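Play kitchen, black table — May, started 9:40

Okay, new page, the old one got too messy to read. This one is just the play kitchen: what's in it, what goes where, what I keep tripping over. The toy food now lives in the gray Flarkdale crates under the bench, cookware on the left, produce on the right (please don't mix them again, I spent half of yesterday morning fishing peas out of saucepans!).

I tipped both crates out before coffee and went through the lot. The inventory sheet says 284 pieces and I got 284, which I did not expect at all. Then I set out a first kitchen with the pans toward the back and something to eat in most of them.

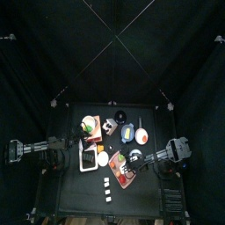 Does the food have to go in a pan that makes sense for it?
Any pan that holds it is fine, as long as the piece lies below the rim and doesn't roll out when the table gets bumped.

I like butter in a blue pot, so butter in a blue pot it is. The corn is a different story, it's long and the husk makes it sit funny, and in anything small it just seesaws. Big white bowl for corn from now on. I'm writing that on the crate lid too.

Knife block: stays near the cutting board. The handles are the part everybody grabs first, and the Leitão sheet wants them left in the block during setup — fine by me, they're a pain to find once they get under the bowls.

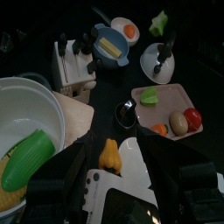
The egg is my other headache. It's small and pale and it wanders off behind whatever is tallest, so check around the knife block before declaring it lost. I've done the full crate search for that egg 2 times this month and both times it was on the table.

10:55. Fruit and vegetables next. The pink tray is good for these, the raised rim keeps the round stuff from leaving. Carrot, the green wedge (melon? kiwi? we have never agreed, the sheet just says "green slice") and the starfruit, which is my favorite piece in the whole set, with the little red seeds painted on. 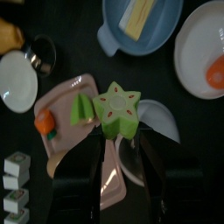
Boxes and tall things — after lunch

Different problem with these, they hide everything behind them. The cream one with the brown crackle pattern is the worst for that. Put it in front and half the kitchen goes missing, put it in back and it looks like a chimney. I left it in front for this round, with the red box and its little lidded pot over on the left.

Sutura shelf paper would stop the trays sliding. A roll is 300 cm, plenty for this table with some left over for the crates.
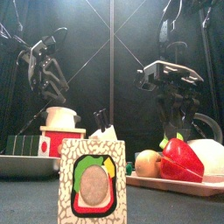
Leitão wrote back under this entry that the tall box should go to the side next time, and that the vegetables could use a tray with a higher rim before anybody buys shelf paper. Fair. I'll try the side tomorrow, but I still want the paper.

Packing up: pots nested, lids in the Pavura bag, produce wiped and dry before it goes in the crate. Item 545 on the shared supply list is the replacement crate lid, still open.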